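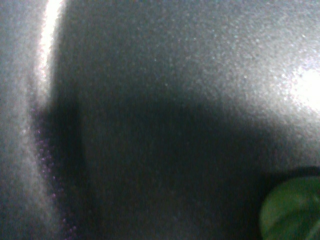 Figure 1. A pale, grainy edge with a bright streak down its side, and deep shadow to the right.

Light, Shade and Putting Things Away: a study of the Czerwiński Room
Spring term project report, Hurnholm College, Interiors and Everyday Spaces

1. How the project started

Anyone who has had a lesson in the Czerwiński Room will know the cupboards along the back wall, and will probably have knelt in front of one of them at some point, feeling about for a roll of tape that they were quite sure was in there. I have done this more often than I would like to admit. When we were asked to pick a small problem in a room we use every day, I thought of those cupboards straight away, although at first I imagined I would be writing about labels and boxes and a better system for returning things.

I did begin with labels. I made a very nice set, in fact, with round corners, and stuck them along the front of the shelves. Then I came back late one afternoon to fetch the glue, and couldn't read a single one of them without leaning right in (and then my own head was in the way of the light!). So the project changed direction, and I spent most of the term looking at where the light goes when it meets a shelf, a door, a tin or the side of a jar. Helge Fagerlund, my tutor, was very patient about this change of plan and lent me a light meter and a folding stool, both of which I used a great deal.

2. What I wanted to find out

My question in the proposal was "Does the lighting in the room make it harder to tidy up?" That is still a fair description, but it grew a few branches along the way. I wanted to know which shelves were the darkest, whether pale things were easier to find than dark things, and whether a shiny surface helps or gets in the way. I also wanted to know if a cheap lamp would do any good, as the room isn't due to be rewired and it would be a bit grand of me to suggest it.

3. The room

The room is long and faces north, with windows down one side and the cupboards opposite. There are worktables in the middle, and these get plenty of light for most of the day. My reading on the table nearest the windows was 1,000 lux on a bright morning, and it is a lovely place to sit. The trouble is that the cupboards are behind you when you work there, and the ceiling lights are set over the tables, so that whoever stands at a cupboard door is standing between the lamps and the shelf.

The lowest shelf gave me a reading of 9 lux with somebody standing in front of it. I took it again on another day because I didn't believe it, and it was the same. This is the shelf where the tape lives.

4. Looking closely

Before I took this course I would have said that a shadow was a shadow. After sitting on the folding stool for a good part of June I would say there are several kinds, and that they behave quite differently on the things we store. A matt grey surface close to the light keeps its tone nearly all the way across, and you can see the speckle in it. At a rounded edge it may suddenly go almost pure white in a narrow line, then soften to silver as you follow it down. Figure 1 has this sort of edge in it, and I have come back to it many times while writing. The shadow next to it has a soft rounded top and is close to black at its deepest, and yet there is still a faint grain inside it.

I think the bright line matters more than the dark part. When your eye has just met a strong highlight, whatever sits next to it seems darker than it would on its own, and I noticed I was overlooking small dark things whenever they were beside something glossy. A black marker next to a shiny tin might as well have been in another building. Moved along beside a cardboard box, the same marker was perfectly easy to see.

5. The tidying trial

For the trial I asked classmates to clear one table and put everything back where it belonged, using my labels. I gave each of them a tray with the same mixture of items: tape, markers, a pair of scissors, glue, string, and some odds and ends that don't have a proper home. Each person did it twice, once with the ceiling lights only and once with a Clidotetti clip lamp fixed to the inside of the cupboard door, pointing down and slightly inwards.

I allowed 30 minutes for each session, which turned out to be generous, and we had time for tea. Everybody preferred the lamp. Most people were quicker with it too, though I should say they had already had one go by then and knew the shelves better. I ought to have let half of them start with the lamp, and I would do so if I ran it again. Helge pointed this out quite kindly after the fact.

The comments were more useful than the times. One person said she liked being able to see the back of the shelf, as she had always assumed there was something unpleasant there. Another found the lamp too harsh when it shone on the plastic tubs and asked if it could be turned a little, so we turned it, and that was better for all of us.

6. Lining the shelves

The second idea was to change the shelf and leave the lamp alone. I lined two shelves with Zoltness drawer paper in a plain off-white, cut it with a craft knife and held it down at the corners. I was careful to choose the matt sort. Small objects showed up much better against it, markers especially, and it made the labels look rather smart. It does get grubby. By the last week of term there was a ring on it from a glue pot, and I have written to the suppliers' address on the roll to ask whether it can be wiped.

7. What I would suggest

Move the tape up to the middle shelf, and let the bottom one hold large things such as card and the big rolls of paper, which you can find by touch. Keep glossy tins together at one end, with the dark little items at the other. Line the remaining shelves in something pale and matt. If there is money for it, add a clip lamp to each cupboard, turned inwards so that it doesn't shine in the face of anyone kneeling down.

The labels should be reprinted too, in larger letters. I still have the template and am happy to do them over the summer.

8. Thanks

My thanks to Helge Fagerlund for the meter, the stool and the good advice, and to everyone who tidied the same table over and over without complaining. The lamp is still on the door of the left-hand cupboard and the switch is on the cable.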